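How Kurnanberg rebuilt its examination timetable

The registry at Kurnanberg University College schedules two main examination periods a year, in December and in May, and a short resit period at the end of August. Until last year the timetable for all three was put together by hand in a spreadsheet. The deputy registrar responsible for examinations spoke to the staff bulletin about the change to a computed timetable, the rules behind it and the parts that still need work.

The old method, she said, was sound when the college was smaller. Each department sent in a list of papers, and the registry placed the largest papers first and fitted the rest around them. "It worked as long as students took modules inside one department. Once we allowed open electives in the second year, the number of pairs of papers that could not share a slot went up every year, and the spreadsheet had no means of showing them."

In the last period scheduled by hand, 267 students had at least one direct clash, meaning two papers set for the same slot. Each case was settled by supervised isolation: the student sat one paper, stayed with an invigilator over lunch and sat the second in the afternoon. "That is allowed under the regulations, but it is meant for rare cases. We were using eleven rooms for it."

The new timetable is produced by a scheduling package called Letis, which takes the module registrations directly from the student record. It treats a direct clash as a hard constraint, so no timetable containing one can be published. Other rules are weighted. Two papers on the same day carry a penalty, three papers in two days a larger one, and a paper in the evening slot a small one. The package then looks for the arrangement with the lowest total.

"People ask for the optimum timetable, and I have to tell them there is no such thing apart from the weights," she said. "If you double the penalty for evening papers, you get fewer of them and more students with two papers in a day. Somebody has to choose, and that choice belongs to the academic board. It should not sit in a settings menu in my office."

The board agreed the first set of weights in the spring. In the December period the registry scheduled 286 papers with no direct clashes. The number of students with two papers on one day was 829, which she described as higher than she would like, though lower than before.

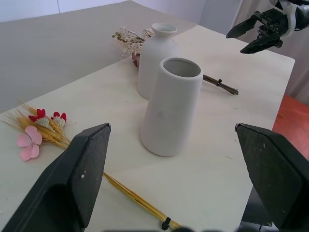
Rooms were the second difficulty. The Idum building has the only hall on the main site that seats 500, and under the old method every large department asked for it in the first week. The hall is now allocated by paper size alone. Papers that do not fill it may be paired, provided that they are of the same length and that neither has a listening component.

"The pairing rule caused more correspondence than anything else," she said. "Departments were used to having a room to themselves. The objection was usually noise at the end of a paper, so we limited pairing to papers that finish together. We also moved the collection of scripts to the rear doors."

Students with individual arrangements are handled in a separate pass. Extra time, rest breaks and the use of a computer each affect which rooms are suitable, and a student with extra time in the morning cannot be given an afternoon paper that begins before the break is complete. These conditions are now entered in the student record by the disability service and read by Letis with everything else. Previously they arrived by email, some of them after the timetable had been published.

Asked what had gone wrong, she named the registration data. "The package believes what it is given. In the first draft there was a third-year paper with four candidates that should have had ninety. The department had renumbered the module and the students were still attached to the old code." The registry now sends every department a count of candidates per paper three weeks before the first draft, and no draft is run until each count has been confirmed in writing.

The Garrido campus remains outside the system. Its teaching calendar is offset by one week, and a small group of students takes modules on both sites. Travel between them takes 50 minutes by the college bus, so a morning paper on one site and an afternoon paper on the other is possible on paper but leaves little margin. For the present these students' timetables are checked individually by two members of registry staff.

"We could add a travel constraint tomorrow," she said. "The obstacle is the calendar. Until both sites use the same examination weeks, the package would be solving two problems and joining them up badly."

A proposal to align the two calendars goes to the academic board this term. The May timetable will be published in draft at the end of February, and departments will have ten working days to report errors. Requests to move a paper for the convenience of the examiner will be returned without being considered.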